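Matúš Jurčo to front Skoltden's spring knitwear line

Tue 24 April

Actor Matúš Jurčo has signed a one-year agreement to front the spring knitwear line from Skoltden, the label confirmed in a statement. The deal covers print, store windows and online advertising in 20 markets. Financial terms were not disclosed.

Jurčo, best known for the submarine drama Gornden, replaces singer Babar Awan, whose contract with the label ended in March. Awan had appeared in three consecutive Skoltden campaigns. His management said the split was by mutual agreement and that he will spend the summer recording.

Jurčo wears a long charcoal cardigan over a white ribbed tank, with pleated wool pants and black lace-up shoes. A second look pairs a cropped moss-green sweater with straight-leg denim. His hair, which was bleached for Gornden, is back to its natural brown and cut close at the sides.
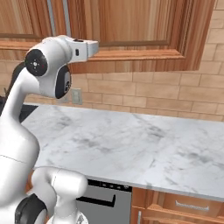

The cardigan is made from a merino and alpaca blend in a half-cardigan stitch, with dropped shoulders and a shawl collar. It is priced at $699 and will be sold in a numbered run of 3,822 pieces. Customers will be limited to one per order. The green sweater is part of the general line and has no production cap.

Styling was handled by the Ghasemi studio, which also dressed Jurčo for the Gornden premiere. The studio said the fittings took almost 3 weeks, mainly due to changes in sleeve length after the first samples came back too short in the arm. All garments in the campaign are final production versions – no pinned or altered samples were used.
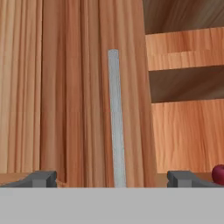

Upright rod and dark gripper fingers, computer rendering.

Skoltden has not said whether Jurčo will take part in design work. Under the previous agreement, Awan was credited on a capsule of scarves and hats, which sold through in most sizes and was not restocked. Those items have been removed from the label's site.

Jurčo was seen in one of the new pieces last week, when he arrived at a dinner hosted by the fragrance house Cladex in a navy zip-neck pullover and gray pants. The pullover does not appear in the released photographs. A spokesperson for the label said it belongs to the second delivery, and declined to give a price.

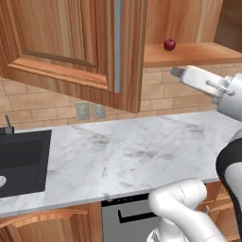 The second delivery will add five styles, including a sleeveless vest and a heavier version of the cardigan with horn buttons. Sizes run from XS to XXL across the line. Jurčo is expected to attend the launch event at the label's main store, though his schedule depends on reshoots for his next film – a courtroom thriller that has not been given a release date.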